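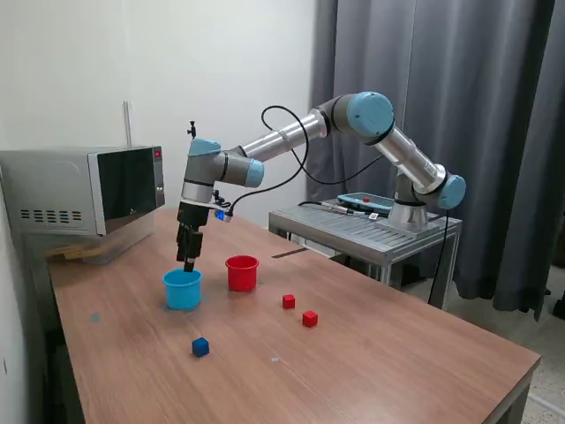 3. Reading a success rate: cubes and cups

The task in this unit is about as plain as manipulation gets. Two cups, one red and one light blue, stand on a table with small colored cubes. The policy is told which cube goes in which cup, and a two-finger gripper does the rest. The Storkora write-up by Nastov and Tomaszewski trains on 339 demonstrations and claims the policy "understands the instruction." I don't buy that yet, and I'd like you to be slow to buy it too.

Start with what was varied. Cube positions were drawn from 22 start layouts, and the same 22 were used for training and for testing. The cups hardly move. A policy that memorized a few reaches could score well on this and never read a word. The paper has no test with the cups swapped, and no test with a nonsense instruction. Either one would have cost them a Saturday.

Then look at how success is scored. The paper counts a trial when the gripper opens over the correct cup. Where the cube ends up is a separate matter, and it goes unreported.

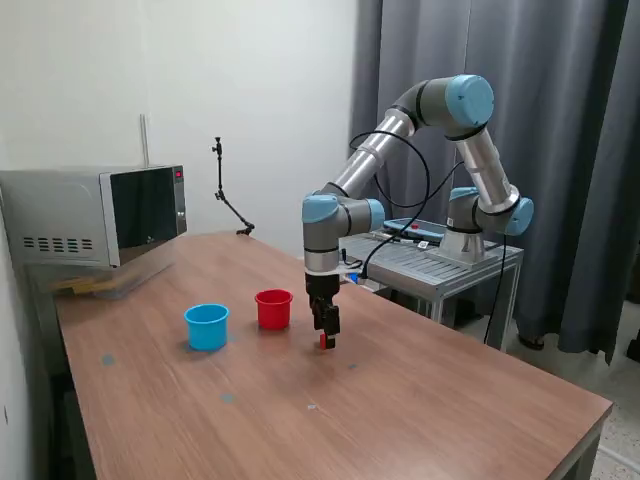 Fig. 3.1. Gripper over the red cube, both cups to its left.

With a single cube on the table, the color word in the instruction carries very little. Any policy that goes for "the small thing" will look as if it listened. Graham Bloxham made this point in the reading group and reran the Hukton baseline with the color words deleted. The score barely moved — and that was over 800 trials, so it's hard to blame noise.

There is also the matter of

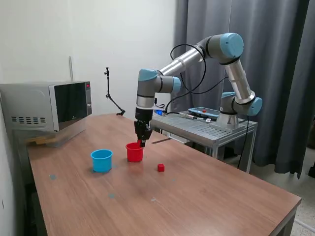

resets. A person puts the cubes back between trials, and people are tidy. Unless the layout is drawn at random and checked, the start positions drift toward whatever is easy to reach.

For next time:
- Write down two instructions a position-only policy would get wrong.
- Propose a scoring rule that uses the final position of the cube.
- Read the appendix on failed grasps and note which trials were dropped.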